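Lakus takeover of Sisari: effect on supplier terms?
Wholesale and Grocery Trade forum

fulwood_cashcarry
Lakus has confirmed it will buy the Sisari convenience chain, 211 shops in total. We supply ambient lines to 30 of them from the Fulwood depot. Current terms are 30 days from invoice. Does the change of owner let them move us to Lakus standard terms straight away?

marginal_gains
Depends on whether it is a share purchase or an asset purchase. If they buy the shares, your contract is still with the same company and the terms stand until notice is given. Check the variation clause.

pallet_rate
Agree on the law, less so in practice. Lakus moved its last purchase to central ordering by April and anyone who held out was delisted at the next range review. The contract had no minimum volume, so there was nothing to enforce.
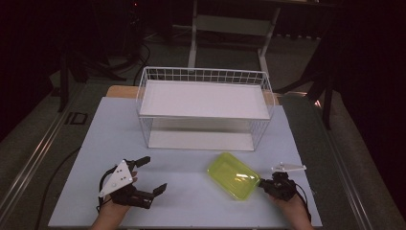 Page last changed: 2023-08-17

marginal_gains
Delisting needs notice too if the agreement says so. "Nothing to enforce" is too strong.

iyengar_foods
Iyengar supplies both groups. Case price to Lakus is lower, but drops are full pallets to one depot. Our delivery cost per case fell by more than the discount. I would not assume you lose.

pallet_rate
That works for a manufacturer. A wholesaler delivering to the shop door is the cost they want to take out.

fulwood_cashcarry
It is a share purchase. Notice period is 168 days, either side, in writing. No minimum volume. Average drop is some 200 cases.

marginal_gains
Then get the notice clause acknowledged in writing before completion, and watch your credit limit on the account.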